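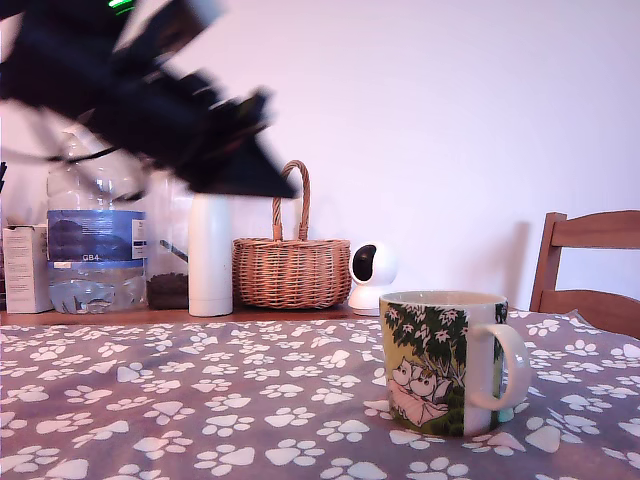
Abbildung 4: Arm des Systems Grolilen in schneller Bewegung über dem Versuchstisch. Im Hintergrund die Reihe der Haushaltsgegenstände auf der Holzleiste, im Vordergrund die Tasse auf der gemusterten Tischdecke.

4.2 Versuchsaufbau und Verhalten bei schnellen Transferbewegungen

Das System Grolilen wird von der Firma Indby als Komplettpaket für Forschungsgruppen und kleinere Entwicklungsabteilungen angeboten. Es umfasst den Arm mit Greifer, die Steuereinheit und eine Lizenz der Planungssoftware Raju. Für den vorliegenden Vergleich wurde das Paket in der Auslieferungskonfiguration benutzt. Änderungen an der Firmware haben wir nicht vorgenommen, auch die vom Hersteller eingestellten Grenzwerte für die Beschleunigung blieben bestehen.

Der Tisch wurde absichtlich nicht als neutrale Laborfläche gestaltet. In früheren Arbeiten werden oft einfarbige Unterlagen und geometrische Testkörper verwendet, was die Segmentierung erleichtert, aber wenig über den Einsatz in einer Wohnung aussagt. Wir haben deshalb eine graue Tischdecke mit weißem Pfotenmuster aufgelegt. Die Wiederholung des Musters ist für die Merkmalszuordnung ungünstig, und genau diese Schwierigkeit sollte im Test enthalten sein. Die Gegenstände am hinteren Rand unterscheiden sich stark in Form und Oberfläche. Eine durchsichtige, teilweise eingedrückte Wasserflasche und ein hohes Glasgefäß mit dunklem, körnigem Inhalt stehen dicht beieinander, daneben eine weiße zylindrische Flasche und ein geflochtener Korb mit hohem Henkel (Abbildung 4). Besonders der Henkel ist für die Bahnplanung wichtig, denn er ragt weit über den Korbrand hinaus und wird von einem einfachen Hüllquader nur schlecht beschrieben.

Insgesamt wurden 548 Transferbewegungen ausgewertet. Die Positionen von Start und Ziel wurden von der Software zufällig gewählt, mit der Bedingung, dass die Bahn mindestens einmal über die hintere Objektreihe führt. Als Sicherheitsabstand war in Raju der Standardwert eingetragen. Bei 9 Bewegungen hat die Steuerung selbständig abgebrochen, in allen Fällen mit der Meldung einer zu geringen Distanz zum Hindernis. Eine Berührung der Gegenstände wurde im Protokoll nicht verzeichnet.

Die Bewegungsunschärfe des Armes in Abbildung 4 zeigt ein Problem, das für die Bewertung des Pakets nicht unwichtig ist. Die Gegenstände im Hintergrund sind scharf abgebildet, der Arm dagegen erscheint nur noch als dunkle Fläche, deren Kontur sich schwer bestimmen lässt. Ein Verfahren, das die Lage des Greifers allein aus dem Kamerabild schätzt, findet in solchen Aufnahmen wenig brauchbare Merkmale. Indby empfiehlt im Handbuch, während schneller Bewegungen die Gelenkwinkel als einzige Quelle zu verwenden und die visuelle Korrektur erst nach dem Abbremsen wieder einzuschalten. Wir haben diese Empfehlung übernommen. Die Umschaltung erfolgte mit einer Verzögerung von 200 ms, was für die hier untersuchten Aufgaben ausreichend war, bei Handhabung bewegter Objekte aber wahrscheinlich nicht genügt.

Ein zweiter Punkt betrifft die Kabelführung. In der Auslieferungskonfiguration verläuft am Arm ein dünnes schwarzes Kabel, das in bestimmten Stellungen frei unter den Segmenten hängt. Das Kollisionsmodell von Raju kennt nur die starren Segmente, das Kabel ist darin nicht enthalten. Bei niedrigen Objekten ist dies ohne Bedeutung. Bei hohen und leichten Gegenständen, etwa einer leeren Flasche, sollte der Anwender den Sicherheitsabstand von Hand vergrößern – ein Hinweis, den wir im Handbuch vermisst haben.

Zum Vergleich wurde die gleiche Folge von Bewegungen mit dem Bausatz Calthorpe durchgeführt. Dieser ist um 900 Euro günstiger, verlangt aber die eigene Montage und eine manuelle Kalibrierung aller Gelenke. Die Ergebnisse hierzu sind in Abschnitt 4.3 dargestellt.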